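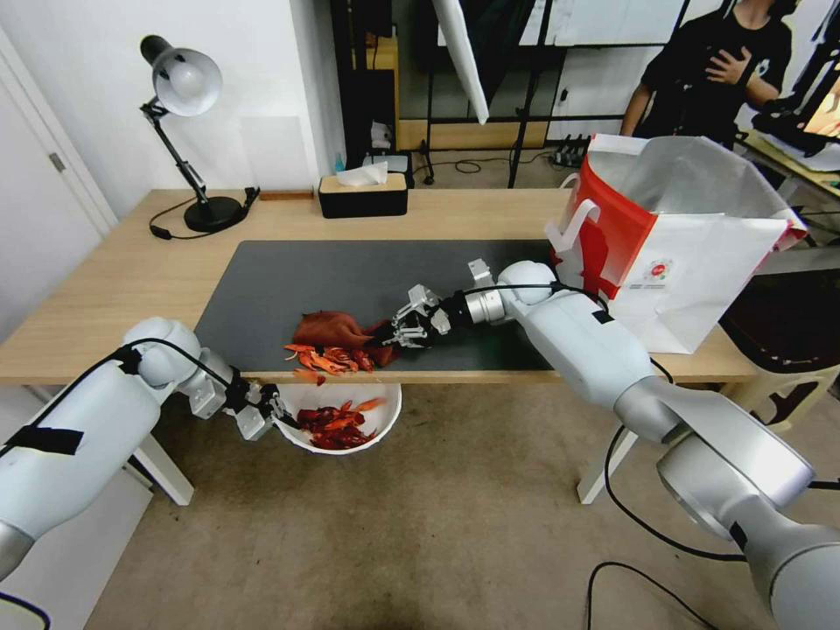
Figure 14. Table-clearing routine with both arms in use: shell scraps, cloth and waste bowl.

Section 6: Setting Up and Running the Table-Clearing Routine

6.1 Scope

This section applies to the Stukesar two-arm workstation fitted with Wallico grippers. It covers preparation of the desk, placement of the waste bowl and cloth, and supervised operation of the clearing routine with food scraps such as crawfish or prawn shells. Liquids, glassware and cutlery are covered in Section 7.

The commissioning procedure in Section 4 must be completed before this section is attempted.

CAUTION: The arms may start without an audible signal. All persons must remain outside the reach of both arms whenever the status light is green. An operator must be stationed within reach of the stop button for the full duration of the run.

6.2 Preparing the desk

1. Switch the workstation to Standby and confirm that both arms have come to rest.
2. Lay the dark mat flat on the front half of the desk. Smooth out any folds and align its long side with the front edge.
3. Move lamps, tissue boxes, bags and other household articles to the back half of the desk. They need not be removed.
4. Route lamp cords behind the mat. A cord lying across the mat may be treated as an item to be cleared.
5. Check that the cable on each forearm has enough slack for the wrist to turn through its full range. Secure loose cable with tape, leaving the joints free.

Note: A pale mat may be used, but the detection threshold must then be changed from 53 to 30 in the Surface menu.

6.3 Placing the bowl and cloth

1. Place the bowl below the front edge of the desk, on the left side, where the left gripper can pass over it. A white bowl is recommended for red or orange scraps.
2. Confirm that the bowl is stable and will not shift if touched.
3. Place one dry cloth on the mat within reach of the right gripper. The cloth may be left crumpled; the routine does not require it to be folded.
4. Place the scraps on the mat. Small pieces near the front edge are within the working area, provided they rest fully on the desk.

CAUTION: Do not reach beneath the desk edge to adjust the bowl while the arms are powered. Return the workstation to Standby first.

6.4 Running the routine

1. In the Rajan control panel, select Household, then Clear Table.
2. Confirm the bowl position on the panel and press Accept.
3. Press Start and hold for two seconds.
4. Observe the first pick from a standing position clear of both arms.
5. When the panel displays Complete, return the workstation to Standby before emptying the bowl.

If code 432 is displayed, the cloth has not been located. Spread it slightly, move it toward the centre of the mat and press Resume.

6.5 Cleaning

Wipe the gripper fingers with a damp cloth after each run involving food. Do not immerse the grippers or spray cleaner directly onto the arms. Shell fragments lodged between the fingers should be removed with the nylon brush supplied, with the power off.

Replacement mats and brushes may be ordered through Warovov. Technical enquiries concerning this section should be directed to Padmavathi Thevar, Product Documentation, or Fedir Onyshchenko, Field Service.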